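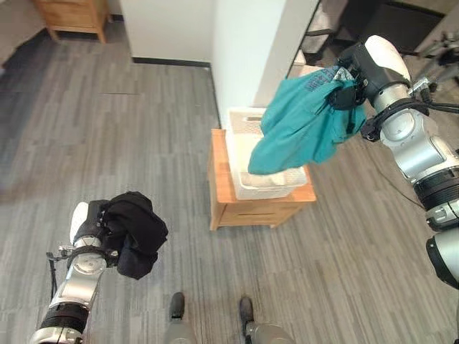
Figure 2. A raised basket on a small wooden nightstand, with a teal garment hanging over its right rim and a pale item at the bottom.

4.2 Raised baskets

The most exciting group in the Prandthorpe set is also one of the plainest. Of the 352 collection spots we coded, 200 had the basket straight on the floor, as we expected from earlier work on shared homes. The rest stood on something, and that "something" was wonderfully varied: stools, closed trunks, a piano bench, and very often a bedside cabinet that had drifted away from any bed. We call these raised baskets, and we think they deserve much more attention than they have had in studies of housework.

The spot in Figure 2 is a fine case. A rectangular plastic basket with open sides rests on a low cabinet of honey-colored wood with a drawer front. Neither piece is special, but together they make a very usable station. The rim comes up by the full height of the cabinet, so a garment can be lowered in from above with little bending. The handle slot at the short end stays easy to reach, and the open sides give some view of what the basket holds. In our coding scheme this scores high on both reach and visibility, a pairing that was rare among the floor baskets.

Height has a cost, though, and it shows up in the footprint. A cabinet made to hold a lamp and a book offers a small top, and a laundry basket can easily use up most of it. We therefore recorded the angle of each basket to the edges of its support, expecting to find that people lined the two up with care.
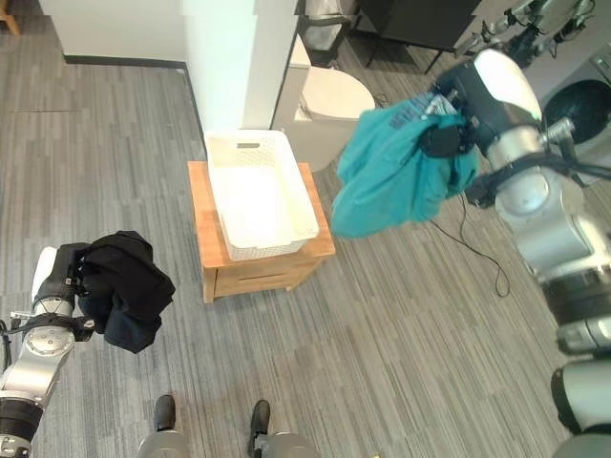 They mostly did not, and this delighted us! A basket that gets picked up, carried to the washer, and brought back seems to land wherever the hands put it. Our diary keepers in the Lenum group wrote about straightening the basket only when it felt unsteady or when the drawer below was needed. A slight turn bothered them very little. We had begun with a two-way code (straight or turned) and soon found that it said more about our own tidy habits than about theirs, so from January on we coded only whether the base was fully supported.

The second thing we looked at was the rim. A tall hamper with a lid hides its contents, and clothing is either in or out. An open basket has a third state that is far more interesting, in which a piece lies across the edge with part of it inside and part of it hanging free. Raised baskets make this state easy to spot, as the loose end has somewhere to fall. On a floor basket the same sleeve would simply meet the carpet. 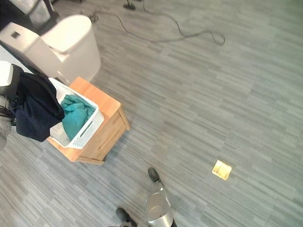
Figure 3. Cloth inside and cloth over the rim: crumpled teal fabric in the basket, dark navy fabric draped across its left side.

We coded rim cloth separately from cloth in the basket, and we are very glad we did. In the Morin diaries, people gave the rim real meanings of its own. Some kept it for items to be washed apart from the rest, and others for things they might wear once more. The photographs alone cannot tell us which meaning applies, so the rim code records position only, and Section 4.3 takes up the diary entries.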